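Garklow metal-framed stand, bought from Lamitz

I must have looked at this stand on the Lamitz website every evening for most of March before I finally gave in and ordered it. It came to 2,122 lei with delivery, more than I meant to spend (I had told myself 2,000 and not a penny over!), but my friend Alina Costache has had hers for 3 years and speaks of it the way other people speak of a good dog, so I took her word for it.
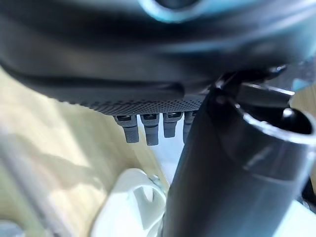 Putting it together took me one long afternoon with a pot of tea and the radio on. The bolts are all the same size, bless them, and the Allen key in the packet is a decent one, though the instructions are printed so small that I had to take them over to the window. I was worried about the colour too, because black can look very hard in a small room. Our walls are pale and most of what we own is plain and light, much the same cream-beige as the surface at the lower left of the photo, and I have to say black feet look rather smart against that sort of shade.

I keep all my bits and pieces on it, and it has stayed steady under everything so far, even when my sister Lucía Echevarría leans her whole weight on it while telling a story. White things look especially well with the black, I think. Cleaning is a quick go with a damp cloth, although the frame does show dust and I find I'm at it more often than I was with the old Segura one.

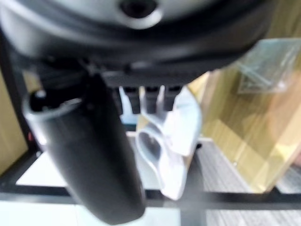

White plastic piece, with the black metal frame beneath.

My only real grumble is the feet, which came with hard little caps that squeaked on the floor. I stuck felt pads on them the same evening and haven't heard a sound from them now for weeks. I do think Garklow could put pads in the box at that price. Four stars from me, and I'm already eyeing up the taller one for the landing.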